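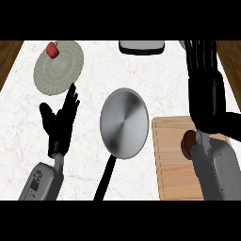 Rosaura Rengifo asked me last week whether the robot station means fewer people on the line, or the same people doing stranger things. Mostly the second, from what I've seen at Muston. We still have 11 of us on lunch prep. What changed is how the morning starts, and that's what I'm covering in this section.

Section 4. Setting up a pan-and-board task in the simulator

You do this before anybody lets the arms near the real counter. I know it feels like playing with a toy kitchen (I said so myself, loudly), but it's the part of the job where a cook's opinion counts most, so take your time with it!

1. Log in to Skekis with your kitchen number and open the counter layout. You want the marble one, with the pan in the middle.

2. Check your items. For this task you need the frying pan, the cutting board, the brown disc and the round placemat. The pepper can stay on the mat, the task doesn't use it.

3. Look at the pan handle. It should point toward the near side of the counter. If yours points anywhere else, hit Reset Layout and don't try to nudge it by hand – I lost most of a morning that way.

4. Bring both arms to the start pose. The left one waits with an open hand, fingers up. The right one goes to the board.
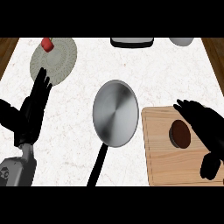
Fig. 4-2. Right hand over the cutting board, left hand open by the placemat.

5. Press Step, and keep pressing it. Please don't use Run on your first try. Stepping lets you see how the right hand comes in toward the disc, and you'll have opinions about that.

6. Write your opinions down in the notes box. Plain kitchen talk is fine. Guilan Dai reads every one and she'd much rather get "too close to the edge, I'd never hold it like that" than a blank.

7. Save under your own name, then log out.

Note: The shift sheet now has a line for simulator time. Put it down as work, it gets paid as work. Abelardo Pacheco and I had to ask twice for that line, so use it.

Caution: A saved task can be sent to the real station by any shift lead. If you're only experimenting, tick Draft before you save.

Caution: The real arms don't start from your screen. Starting them takes the key at the station, and whoever holds the key stays there until the arms are parked.

If the layout won't load, call the Apaza help desk at extension 133.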